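4. Leveling the Hesora Workbench

Level the bench before you place anything on it. Two people are needed for steps 1 and 2.

1. Set the bench in its final position and lock both rear casters.
2. Turn each front foot until it touches the floor.
3. Lay a spirit level across the top, then front to back.
4. Tighten the lock nuts with the 11 mm wrench.

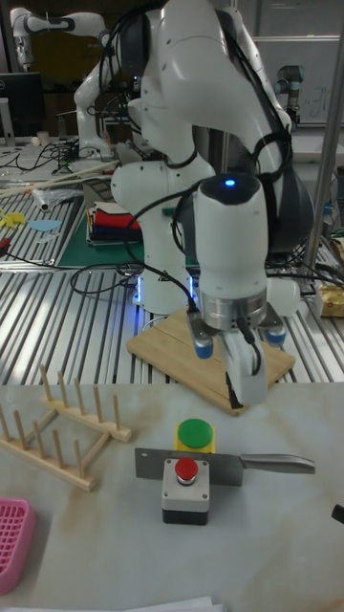
Equipment on a slotted work surface

Note: Check the level again after the first week of use – new feet can settle.

CAUTION: Maximum load is 100 kg. Do not sit or stand on the bench.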